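Home | Forums | Home Office | Desks & Tables | New Posts | Search

Print this page | E-mail this thread

Glass table as a desk, what do I do about the mouse?

Last updated: April

rippled_raili
OK so we moved in with my aunt's old round glass table and there's no room for it plus a real desk, so it's my desk now. I love it! It's the wavy kind of glass, sort of grey-green, and it catches every bit of light in the room. But my mouse hates it. The pointer jumps, freezes, then shoots off to the corner (usually while I'm in the middle of a spreadsheet, of course). Do I need a different mouse, or a pad, or do I give up and go back to the kitchen counter?
Raili

colm_p
Get a pad. Any pad. The sensor needs something to look at and glass gives it nothing, and rippled glass is worse than flat. I used a folded place mat for 4 months before I bought a proper one and it worked fine.

Neturden1159
Disagree with Colm, sorry. There are mice made to track on glass and if you like the look of the table why would you cover it up? I have one on a flat glass desk and I've never had a pad near it. Costs more, yes.

colm_p
On a flat desk, sure. Hers is wavy. Have you tried yours on anything wavy?

Neturden1159
No I have not. Fair enough.

IngerLund
I had a ripple-top table for years and here's my two cents: the pad has to be stiff enough. I started with one of those floppy thin ones and you could feel every bump through it, like driving on a dirt road. The second one was thicker with a rubber bottom and I forgot the bumps were there. Also measure before you buy. On a round table you lose way more space than you'd think, and those giant desk mats (mine was a present from my sister, bless her) hang over the edge and curl. Small pad, rounded corners, near the front. Done.

rippled_raili
Oh that's good to know about the curling, I had one of the giant ones sitting in a shopping cart already. Taking it out! Does the pad slide around on glass though? I picture myself chasing it all day.

IngerLund
Not if the glass is clean. Wipe the table and wipe the bottom of the pad, plain water and a drop of dish soap, let both dry. When it starts to creep, wipe again. I did it every couple of weeks.

ekero_elli
Can I be the grump here? I don't think a round table is a desk. I tried it for a whole winter in our place in Ekero and my elbows never had anywhere to go. You either sit in close and your forearms hang off both sides, or you sit back and hunch. Plus the reflections! I had a window behind me and a lamp to one side and I was squinting at white patches in the glass from lunch on. Sold it, bought a plain rectangular one, no regrets.
Elli S.

Tuulikki_L
Elli I think that depends on the size of the table, and how many hours you sit there. I do maybe an hour of bills and e-mail at mine and my elbows are just fine. For eight hours a day, OK, I'm with you.

For the reflections, put some paper down. I'm serious. I keep a sheet or two on the glass where the worst glare lands, and it's somewhere to scribble too.

ekero_elli
An hour, sure. Raili said spreadsheets, I figured she meant all day.

rippled_raili
More like three hours, and then I get up and wander off for coffee, so somewhere in between you two. And I'm not selling my aunt's table, she would find out!

Neturden1159
What about a trackball? Doesn't move, doesn't care what it sits on. I'm only half joking.

colm_p
It'll care about the wobble.

Tuulikki_L
One more vote for a pad with a picture on it, if you go that way. A plain black one on glass looks like a hole in the table to me. Mine is white with a little line drawing and some writing on it, and with a black mouse on top I can always find the mouse, even when I've got papers everywhere. White does show coffee, I'll admit. I scrub mine with an old toothbrush.

IngerLund
White shows everything, Tuulikki! I went through two of them before I switched to grey. But it does look nicer, I'll give you that.

rippled_raili
White it is, I think, and I'll keep the coffee on the other side. Inger, did you ever put felt dots under anything, like the keyboard? Mine rocks a bit on the ripples and I can hear it click when I type.
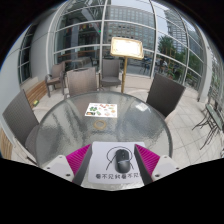

If felt's no good I've got a leftover strip of shelf liner I could cut up for the corners, I just don't want anything that leaves sticky marks on the glass.

IngerLund
Shelf liner, the grippy kind with no glue. Felt slides.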